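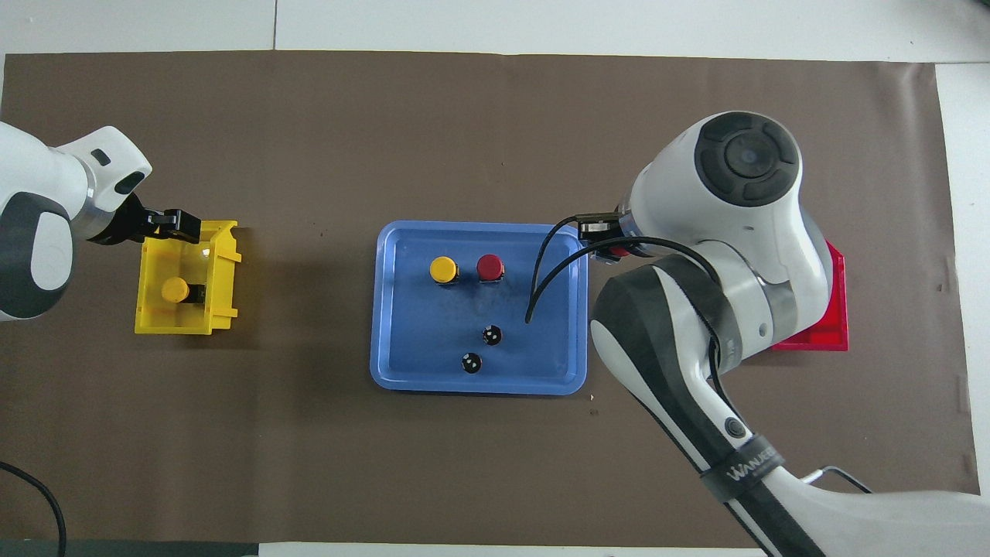
Coloured buttons in a blue tray on the sorting table in Skutdale. Photo: Patricio Daza

Old push buttons find a second life in Skutdale

The repair workshop in Skutdale has begun to sort its large stock of used push buttons, which came in November from the closed packaging hall at Fagerlund. The delivery note gives 1,396 pieces, and until now they have been kept in sacks under the stairs.

The work is done at a white table covered with brown paper. Red and yellow buttons are put in trays and bins by colour, and the small black parts are kept with them so that complete sets can be made again later.

"A button without its base is of little use to anyone," says Patricio Daza, who leads the workshop. "We lost many parts in earlier years — that was our own fault."

By the end of the first month 114 complete sets were ready. Most will go to the technical school in Clavodgate, where pupils build simple control panels in their second year. The school pays only for the transport.

The workshop is open to visitors until 4 in the afternoon. People who have old switches or lamps at home may leave them at the side entrance.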